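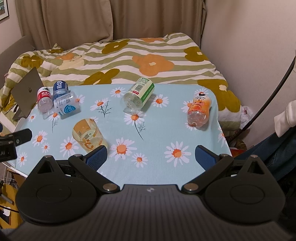
Cumberg Rules

The Cumberg Rules are a short code of practice for teaching grippers to clear household tables, drafted by Nosipho Van Wyk and published in February 2024. Rule 2 says bottles must lie as a tired person would leave them, a standard most drafters met without training. 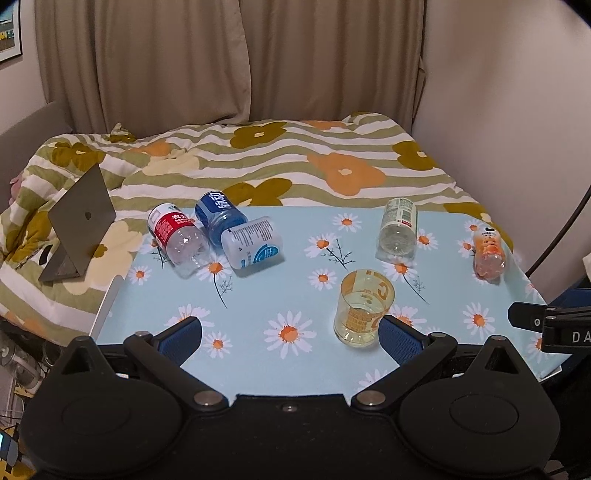

A glass may join the bottles if it stands upright. Rule 14, on patterned tablecloths, permits them and was argued over until July.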